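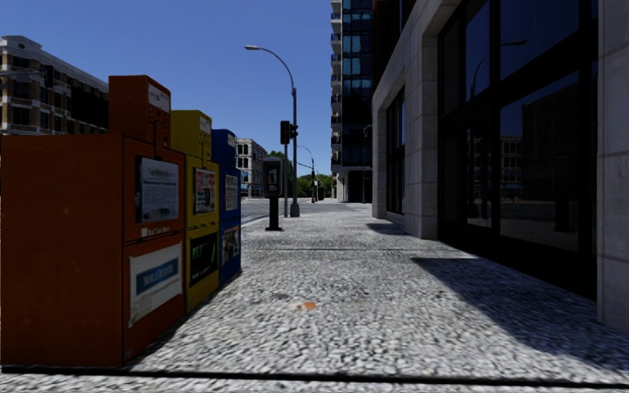 Reading the Plumton audit on the bus

The state auditor's report on the Plumton water contract came out in July, all 117 pages of it, and I have been carrying it everywhere! I love these things. The footnotes are where the good stuff lives – number 51 is practically a short story about one missing invoice.

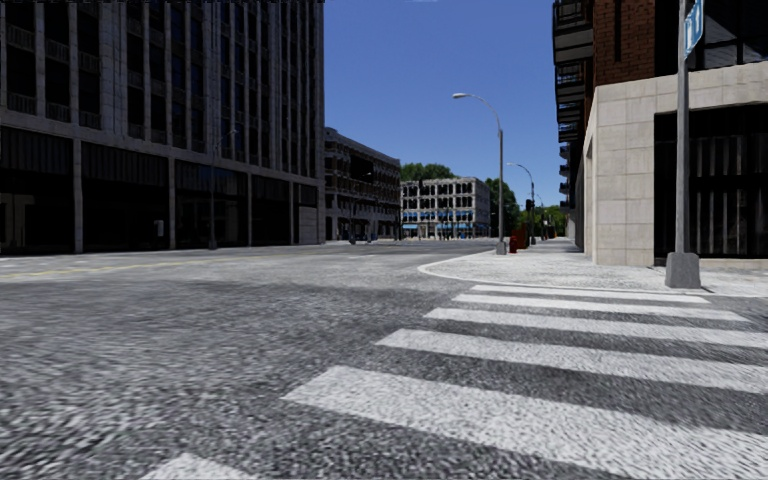 Last updated: July, 9:40 p.m.

What gets me is how many people expected a villain. The report mostly shows a council that signed off on Schnyder's bid after roughly 40 minutes of debate, then stopped asking for receipts. Annelies Bachmann, the only no vote, wants hearings this fall and I hope she gets them.

I'm on page 70 now (the appendix on pump costs, bliss). If you've read further, please write and tell me what you make of the second amendment to the contract.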